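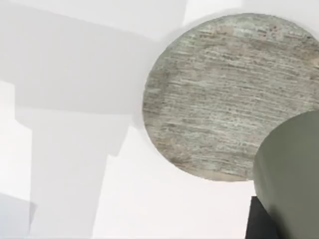 Open day at Grulier, worth it for a beginner? Simulation demo question

Asked January 15, 2024

Going to the Grulier open day next month with my robotics club, 22 of us, mostly first years. The program has a slot called "tabletop arm, live in sim" run by the Clonance people and I can't tell from the blurb what it is. Do they drive a real arm and the sim just copies it? Or is it all on a screen?

Also is there any point asking to try it. We have 5 kids who've done some Python and the rest have done nothing. The sign up form wants us to pick either that or the Paltuvberg warehouse tour, can't do both. Need to send it back soon so quick answers pls. Parking info welcome too, the page just says "on site".

Answer 1

All on a screen when I went last April. No real arm in the room that day. You sit in rows, there's a big projector and a guy at the front with a laptop. They had the sim arm over a white table with a bunch of stuff on it, little bottle with an orange cap, a cactus thing, something red and boxy. The arm says AGILE X down the side so if your kids want to look up the hardware before you go, start there. 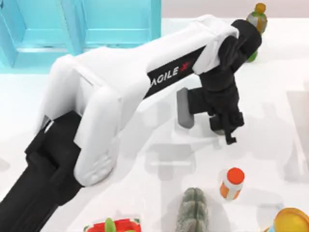

Slot was 80 minutes, which is long. First part is slides. Skip nothing though, he explains the gripper in the slides and then doesnt repeat it. After that he takes requests from the seats, like go to that bottle, go left of it, and types them in. Our group got a bit silly with that but he was fine about it.

Trying it: yes if you ask early. 2 laptops at the side, you drag sliders for each joint. No Python needed. Lines get long after lunch.

Parking was full when we got there. We used the Te Moana lot across the road, bring a card, machine ate my coins.

Answer 2

warehouse tour is better imo. more walking tho and you have to wear the shoes

Answer 3

I help run the Clonance slot so, some corrections. Junaid Jatoi here.

Still sim only this year. We don't bring an arm to open days, the insurance paperwork is a nightmare and the hall floor bounces. Everything you see is rendered live, shadows and all. If a run goes wrong you'll see it go wrong, we don't swap in a recording.

Slides are shorter now. People complained. More time on the part where you call out where the arm should go next. Questions I'd have the kids think about ahead of time:

How does the arm know how far down the table is
What should it do if one object is behind another one
What changes if the camera is moved in close, so you only get part of an object

That last one always gets a good argument going, we switch camera views in the middle of the session and half the room loses track of where things are. Kids who've never coded do just as well on it as the Python ones.

With a group your size please split it into two and email ahead, the side laptops can't take all of you in one go. Put "school group" in the subject line or it goes in the general inbox and sits there. If you book the morning I can keep one laptop free for your lot for a while at the end.

You could do the tour with one half and us with the other and then swap, the form doesn't let you pick that but the front desk will do it if you call them. I've seen it done. Paltuvberg needs closed toe shoes for everybody, no exeptions, that part of answer 2 is right.

Parking: the Te Moana lot takes cards only now. Vans go around the back by the loading door, tell the gate you're with a school.

Comment from asker: thanks both, going for the split. calling the desk tomorrow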